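Hand-Held Gripper Comparison: Your Questions

Updated January 8, 2018

I've been putting grippers side by side in my back workshop since August, and the same questions keep landing in my inbox. I finally typed up the answers so I can quit copying and pasting them. If yours isn't covered, use the contact form and give me a few days.

Which grippers did you try?

There are 4 of them on the page right now. The Bollow is the hand-held one with two printed fingers, and it's the one most of you write in about. The Memo is a lighter hand-held with a trigger under the index finger. The Furnival is made for an arm, but I built a handle for it so I could run it through the same jobs. And then there's the Jestham, a three-finger design I keep wanting to love (more on that below, sorry Jestham fans).

Why hand-held? Isn't the point to put them on an arm?

Sure, eventually! But mounting a gripper, wiring it up and getting a controller to talk to it eats an entire evening, and half the time I end up hating the fingers anyway. With a handle I can find out in ten minutes whether a finger shape has any business near a pile of laundry. My own wrist does the moving, so whatever goes wrong is mostly the gripper or me, and I've gotten pretty good at telling which.

It also keeps the comparison fair in one way I care about a lot. My arm's controller has a slight lag on small wrist turns, and I don't want to blame a set of fingers for that.

What do you pick up with them?

House stuff. Mugs, socks, paperback books, a roll of tape, a TV remote, and towels, towels, towels. I did 222 grabs with each gripper for the main table, split across the whole list, and then a separate round for folded cloth alone. Cloth got its own round because the rigid objects hardly separated the grippers at all. All of them can lift a paperback.

What makes a folded towel so hard?

The edge. When you go for the side of a folded stack, you're asking the fingers to get around several soft layers and bring all of them along. Close too high and you peel off the top layer. Close too low and your fingertips plow into the table. If the hem is thick it can help, since there's something for the pad to catch on, but a wavy stitched hem gives you a different thickness every time you shift over a little.

My approach with a two-finger gripper is to come in with one finger on each side of the folded edge, stop, look, and only then squeeze. The stop matters more than I expected. I used to do it in one motion and my numbers were terrible.

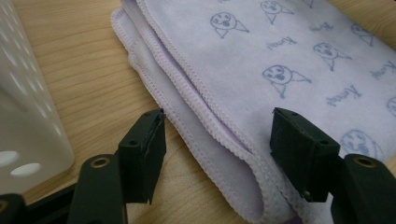

Does finger pad material matter more than finger shape?

For cloth, I'd say shape first and pads a close second. A wide flat pad spreads the squeeze over more of the fold, and that's why the two-finger grippers did better for me on stacks. Once the shape is decent, a grippier surface buys you a little more hold before things start sliding.

For hard objects I'd flip the order. A slick mug doesn't care how wide your finger is if the surface can't hold it.

My finger pads are peeling at the corners. Do I need to replace them?

Depends on what you're grabbing. A little lifting at a corner hasn't bothered me on mugs or books. On fleece it's a pain, because the loose bit snags fibers and then the cloth won't let go when you open up. I trim it with small scissors the first time and replace the layer the second time. Please don't use super glue on it. I did, and it dried into a hard ridge that was worse than the peeling.

What about wear on printed parts?

The spots I check are the screw holes. If you swap fingers as often as I do, plain printed holes get sloppy and the finger starts to wobble, and after that your comparisons don't mean much. Metal inserts are well worth the extra trouble if you're printing your own. I put them in with a soldering iron and a steady hand, and yes, the first one went in crooked.

So which one do you like best?

For cloth, the Bollow. It isn't the lightest and my wrist complains after a long session, but I can see what both fingertips are doing, and that's worth a lot when you're lining up on a fold. For quick small stuff I reach for the Memo. The Furnival is strong and dull in the best way, and if I were leaving something bolted to an arm all year I'd pick it.

The Jestham does round things beautifully. On a towel the third finger keeps ending up in the wrong place, and I haven't found an angle that fixes it. If you have one, write me!

Where do you like the camera?

Back behind the fingers, looking out past the tips. I tried it off to the side for 2 weeks and kept losing sight of the far finger behind whatever I was grabbing. From the back I get both fingers, the object and a bit of table, and the table helps me judge how low I am.

One downside: things right up close to the lens go soft, and so does clutter off to the side. I can live with that as long as the fold itself is sharp.

Which controller are you running when you do use the arm?

The plain one that shipped with it. I tested a fancier one and it was smoother on long moves, but for short careful moves near a table I couldn't tell them apart. If your money is limited, put it into fingers and a decent camera first.

How do you score a grab?

Full point if the whole thing comes up and stays up for a count of five. Half a point if it comes up but sags, twists or drops a layer. Zero for anything else, including me bumping the table and scooting the object away. I rerun a grab only if I got interrupted, and I write that down in the sheet.

Do you use the same towel every time?

No, I rotate through more than 10, from thin dish towels to puffy fleecy ones. The puffy ones are meaner. They squash a lot before they hold, so you think you have a grip and you've got mostly air. I fold them the same way each time but I don't press them flat, because I never do that when I'm putting laundry away either.

Can I send you a gripper to try?

Yes please, as long as you're okay with me posting the scores whatever they are. Include the screws. So many people forget the screws.

Can I get your raw sheet?

It's linked at the bottom of the main comparison page, with one tab per gripper and a separate tab for the cloth round. My notes column is full of abbreviations. "TL" means top layer only, "SL" means it slipped, and "ME" means it was my fault.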